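Municipal Heat and Emissions Planning, Zesside District
Progress report to the funder, February 2025

1. Status

Work package 1 (building stock inventory) is complete. Work package 2 (emissions baseline) is in draft. Work package 3 (public consultation) started two weeks later than planned and will run to the end of the grant period. No change to the total budget is requested.

2. Inventory

The inventory covers 154 public buildings in Zesside and Stalham. Floor area, heating fuel and year of last boiler replacement are recorded for each. Metered gas data were obtained for all but 20 of them. For those, consumption has been modeled from floor area and use class, and the entries are flagged in the data file. Stalham keeps its school and library accounts on a shared meter, so the two uses have been split by floor area. We will revise the split if the town supplies submeter readings.

3. Baseline

The draft baseline follows the method agreed at inception. Electricity is reported with both location-based and market-based factors. Refrigerant losses are excluded at this stage; the service logs we received from Illia are incomplete before the change of contractor. District vehicles are included, contractor vehicles are not. Figueiredo is carrying out the independent check of the calculation sheets and has returned comments on the transport tab only.

4. Consultation

The questionnaire was mailed to 600 households. Returns are being entered now, and nearly all of those entered so far are from Zesside. A second mailing to Stalham is planned, to be paid for from the existing print line. Responses will be reported separately for the two towns and will not be weighted.

5. Risks and deviations

The main risk is late delivery of the remaining contractor logs. If they do not arrive before the baseline is closed, refrigerants will be listed as a known gap in the final plan. Staff time on package 2 is above forecast and is offset by an underspend on travel.

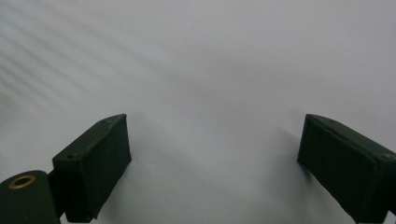
Figure 1. Dark green gripper, fingers open.

6. Next period

Close the baseline after the remaining comments from Figueiredo. Complete data entry for the questionnaire. Submit a draft list of measures, ranked by cost per ton of emissions avoided, with the next claim.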